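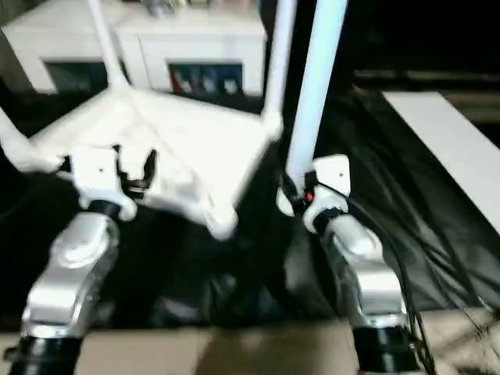
Page 7 of 255

Print this page | E-mail this thread

Slow wifi upstairs, Bruladow building
Started by Rasha Issa, September

rasha_i
Moved into a two-story unit in Bruladow and signed up with Skidunon. Downstairs I get 78 down. Upstairs bedroom barely loads e-mail. Router is white, four antennas, sitting behind the TV. Do I need a second one?

clotau_fan
Get it out from behind the TV first. Put it high up near the stairs and test again.

tarawneh2246
Moving it won't do much in that building. The floors are concrete. I'd run a cable up and put an access point in the hall.

clotau_fan
I lived there two years. Floors are wood on the east side. Concrete is the garage level only.

aiman_l
West side is concrete all the way up -- I've drilled into it. Which side are you on, Rasha?

rasha_i
East. Moved it to the shelf by the stairs Wednesday. Upstairs is at almost 40 now.

tarawneh2246
Fine for e-mail. I'd still run the cable.

rasha_i
Landlord won't allow holes. Does antenna angle matter?

aiman_l
A little. I keep two straight up and tilt the others. Try it and run the test again

This site uses cookies. By continuing you accept our cookie policy.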